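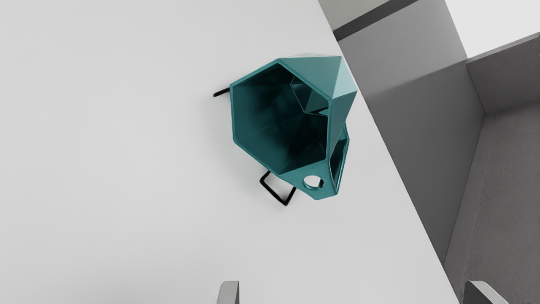
Qué quería averiguar

Mi proyecto de este semestre se llama Skirnus y va de agarres en simulación. La pregunta parecía fácil cuando la escribí en agosto: si una pieza es hueca y tiene una boca grande, ¿conviene que la pinza la apriete por fuera o que meta un dedo y la coja por el borde? Yo apostaba por el borde. Spoiler: perdí la apuesta (más o menos).

Cómo lo monté

Una mesa lisa y clara, una pinza de dos dedos y un solo recipiente verde azulado, de caras planas, con la boca hexagonal y una pestaña con agujero abajo a la derecha. Lo de las caras planas me ahorró bastante sufrimiento con las colisiones, porque en mi primera versión, con una malla curva, la pieza temblaba sola y a veces salía disparada. ¡Muy espectacular, poco útil!

El planificador de agarres es el método Quách, que vimos en clase, con un cambio mío: antes de puntuar cada candidato, muevo la pose estimada hasta 5 milímetros en una dirección al azar. Así los agarres que solo funcionan si todo está perfecto caen en la lista. En total lancé 821 intentos, repartidos en 5 orientaciones de la pieza, y conté como bueno todo agarre que aguantara 15 segundos en el aire.

Qué salió

Sin error de pose, el borde ganaba con claridad y yo ya estaba escribiendo las conclusiones, toda contenta. Con el error metido, el dedo interior empezó a chocar contra el canto de la boca y empujaba la pieza por la mesa. Apretar por fuera resultó más aburrido y bastante más fiable, menos cuando la pestaña quedaba entre los dedos: ahí la pieza giraba al subir y muchas veces se caía.

Lo que me falta

No probé con otras fricciones y debería, es lo primero que me van a preguntar. También quiero repetirlo con las piezas del conjunto Trurkthorpe, que son más variadas, y ver si penalizar los candidatos cercanos a la pestaña arregla lo del giro.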